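Open day report, Penville site
To: Rungnapa Boonyarit
From: Demetrius Mbeki, Juko project

The open day went ahead in April as planned. We counted 243 visitors against a target of 200. Most came from Pledport, and the busiest hour was after 2 p.m.

Visitors tried the hand-held gripper at a table of household goods, with a basin to put things in. Each turn was recorded - we kept 964 takes, and about 240 more were dropped for poor tracking. Children were faster than we expected and wore out one set of finger pads.

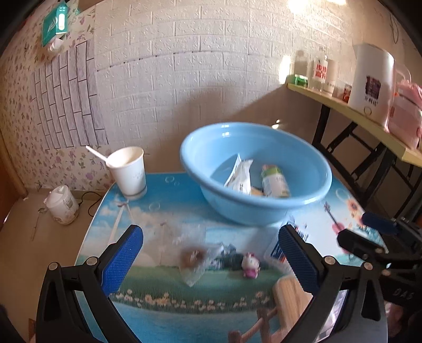 Spending stayed within the grant. We ask to move the unspent printing money to spare pads before the second visit, which Issahaku will host on a Sunday.

Related items
Juko: first quarter report
Booking a group visit to Penville
Issahaku visit: travel and parking

Comments (2)
R. Boonyarit: Fine on the pads. Please send the revised budget line.
Pledport parent: My son wants to know when the next one is.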